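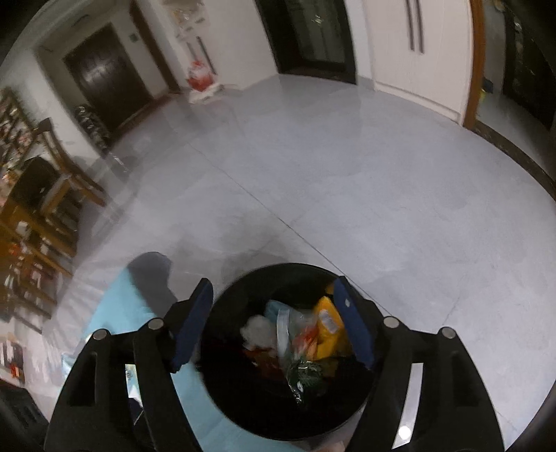 Niroleo is a software package for planning and running grasps with two-finger grippers. It is written mainly in C++, with a Python interface for scripting, and is maintained by Drarkley, which took over the code from an earlier in-house tool called Villca.

The package has 4 main modules: perception, grasp planning, motion control and logging. The perception module takes images from a wide-angle camera mounted at the wrist, corrects the lens distortion and marks the regions where an object could be held. Cluttered containers such as household trash bins are treated as a separate case, as clear film and crumpled tissue often have no firm outline. For these the planner ranks grasps by finger clearance from the rim – object labels are ignored.

Motion control runs in a loop separate from perception. If a new image arrives late, the controller keeps to the last accepted path for up to 83 milliseconds and then slows to a stop.

Recordings are stored in the Juseck format, which keeps images, finger opening and tool position on one shared clock. The standard test set holds 179 recordings sorted into seven groups by type of container. Version 7 added a replay tool that steps through a recording and shows each grasp the planner turned down, along with its score. Older Villca files can be read but not written.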